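Games table, back room at the Fedville hall. February. Quick gallery, typing this before the hall closes at 9 so excuse the mess. More words than pictures again, sorry to those on slow phones (you know who you are).

For anyone new: we lay green cloth over the tables for the winter games and roll things across it. Balls mostly. Discs when there's enough of us. Target bowls, the Orer game, and a thing we call Sendach that has up to 18 rules depending who is keeping score. Everybody welcome, no need to bring anything, soft shoes if you have them.

## The ball

White, dimpled, light shining on one side and a good dark green shadow on the other. Looks great on the teal. We tried plain smooth balls last winter and went back to these after one evening, they just ran and ran and ended up under the radiator.
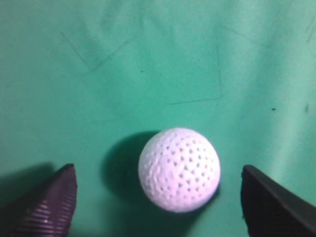
**Do the dimples change how it rolls on cloth?** A little, at slow speed. It wanders off line at the very end of a roll, so aim a touch wide and let it drift.

Other stuff people ask at the door:

- Yes you can bring your own, same size or smaller
- No metal balls. They dent the table under the cloth and we had to pay for that once allready
- Score sheets in the Gerlach tin, pencils too, please put the pencils BACK
- Kids play first, 6 to 7, then the long games

The Orer game goes to 42. Tried 50, took all night. Tried 30, over before the tea was made. 42 it is.

## The cloth

Had a lot of notes about this so a longer bit here. It's felt, soft, a bit fuzzy, and it has a nap. Rub it one way and it goes pale, rub it the other and it goes dark, and the ball knows the difference even if you don't. Brush the long way, window end to door end, and stop there. No scrubbing. No damp sponge!! Cold iron only, and only from underneath.

Lint is the other thing. Dark bits off sweaters, crumbs, whatever. Small speck, big hop, if your ball is going slow enough. Pick them off with tape before a long game. 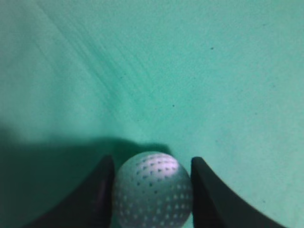 *Ball on the felt, brush-like streaks in the nap and a few specks. Tape time.*

Spare cloth is on the shelf, rolled on a tube. Please don't fold it. A fold line stays in for weeks and every ball finds it. We got the roll as an end piece and there's enough left for one more table if somebody wants to take on a second room, ask at the tea hatch.

## Discs

Newer. Flat round pale ones, they slide where the ball rolls, so it's a different arm completely. Short push, flat hand, let go early. Most people shove too hard the first time and it's off the far side and onto the floor, which is fine, the floor has seen worse. Sendach uses one disc per side and the ball as the marker. Closest wins the end, touching counts double, and if you move the marker

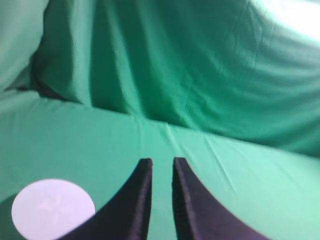
it stays moved. No putting it back, no "but it was here". That one rule has caused more arguing than the other 17 together. We voted, it stays.

Green cloth goes up behind the table too for disc nights, so you can follow a pale disc without all the coats and chairs in your eye. Try it at home with a sheet, works fine.

## Odds and ends

Winter total on the Orer board is 253 ends played, target is 3000, so. Long way to go. Come and play some.

Next gallery when I get to it. Bowls table probaly, and the new score board if the paint is dry. If you have pictures of the Gerlach cup night send them over, mine all came out dark.

Tea money in the jar.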